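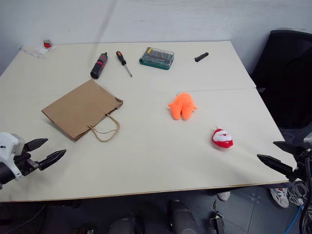

Paper bag, screwdrivers and two soft toys, with a gripper on either side.

Oct 27, 2021

I promised Nandi Xaba I would write up the gripper comparison before the end of the month, so I've made a large pot of tea and here I am. We have been going back and forth over fingers for the two arms for ages now, and I am very fond of the black tapered ones, so do bear that in mind as you read.

The other candidates are the wide padded fingers from Setetti, which Wian Joubert swears by. They are lovely on anything squashy. The orange plush could be picked up by a leg, by the middle or by one of its little points, and the pads never seemed to mind which. The Santa is smaller and fussier, and I got on better with the narrow fingers there - you can come in low from the side and get hold of him round the middle without shoving him across the table first.

The screwdrivers were where I lost my patience. A thin metal shaft lying flat on a smooth tabletop is a horrid thing to grasp with a wide pad, and I had 23 goes at it before I put the kettle on. With the tapered pair I needed five. The bit case was fine with both, so long as I took it across the short side.

Then there are the paper handles on the bag, which I'd been dreading! Twisted loops lying flat want a finger that can slide underneath, and the pads just pressed them down. I still haven't tried lifting the bag with any weight in it, and Wian says I must before I go declaring a winner. He wants his go on Friday.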